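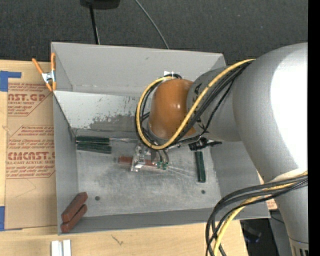

Re: [oslow-data] block runs, bin setup

> Vikex wants 241 more episodes with the red and green blocks
> before July. Same bin, same arm.

I'm not convinced. We already have plenty of picks off a bin floor, and the last 2 training rounds gave us a policy that still stalls near the walls. Who checked that more of the same fixes that?
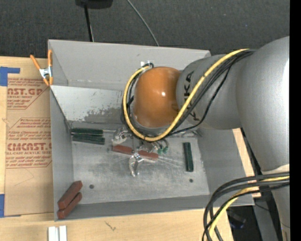
Madigan wrote back off-list that volume comes first and variety can wait. Fine, but then hold out 3 layouts for testing before anyone trains on them.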